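In Praise of the Knob

My kitchen radio has two knobs, one for volume and one for tuning, and I love it beyond all reason. It came from a junk shop called Butkienė, where it sat under a pile of lampshades, and I carried it home on the bus with the cord wrapped around my wrist. That was seven years ago. I have turned those knobs every morning since, usually before my eyes are fully open.

I want to make a case for the knob, and I want to make it loudly. A knob is the best control anybody ever put on a machine! You can find it in the dark. You can work it with flour on your fingers, or with gloves on, or with your elbow if you are holding a baby and a pot lid. It tells you where it is set. And it lets you go a little bit, then a little bit more, then back a hair, which is how people like to do nearly everything.

Compare my stove. It has a flat glass panel with a plus sign and a minus sign, and when soup boils over onto the panel the panel gets upset and locks itself. So there I stand, with the soup still climbing, wiping the plus sign with a dish towel and pressing it again and again. My friend Yuk-lan Kuo has the same stove and keeps a dry cloth on a hook beside it just for this.

I got onto the subject in August, on a long drive in a rental car. To turn the fan down I had to touch a picture of a fan, wait for a second page, and drag a dot along a line, all while a truck was merging in front of me. In my old hatchback the fan was a fat dial that clicked. I could have worked it asleep, though I wouldn't recommend that on the highway.

Fergal Ó Conaill, who has repaired amplifiers for longer than I have owned shoes that fit, let me spend a Wednesday afternoon in his shop trying out his drawer of spares. There must be over 1000 in there. Some of them glide and some of them grind. One, from a guitar amp, had 24 little stops in it, and going through them felt like running a stick along a fence. He thinks I should have picked a favorite and I couldn't do it.

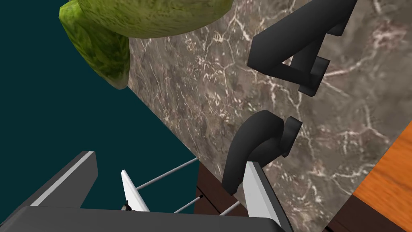
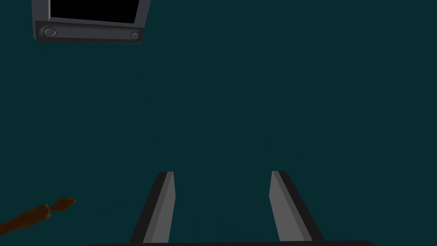 A good knob also teaches you the machine. When I was small, my grandmother let me run her television, and I learned what contrast was by cranking it until the newsreader turned into a ghost. I never would have gone looking for that in a menu. Put one round knob near each end of a strip under a dark screen, as on the boxy gray device in the second picture, and any child will walk up and want to turn them both. I feel the same pull at my age, and I hope it never wears off.

I know the arguments on the other side. Screens can be updated, they are easy to wipe down, and one flat panel can do the job of a whole row of switches. Fine! I like my phone and I'm keeping it. For a map or a long list of songs, give me the screen every time. But volume, heat, brightness and the fan are things we change many times a day, often while looking at something else – the road, the onions, the person talking to us. Those deserve a real part that sticks out and turns.

So if you are shopping for a stove or a toaster oven this year, go to a store and put your hands on the floor models. Twist everything. Ask the salesperson which ones have dials, and keep asking. I did this for my sister last month and we found her a plain little oven with two of them, and she called me that same night to say the timer one goes tick, tick, tick all the way down to the bell.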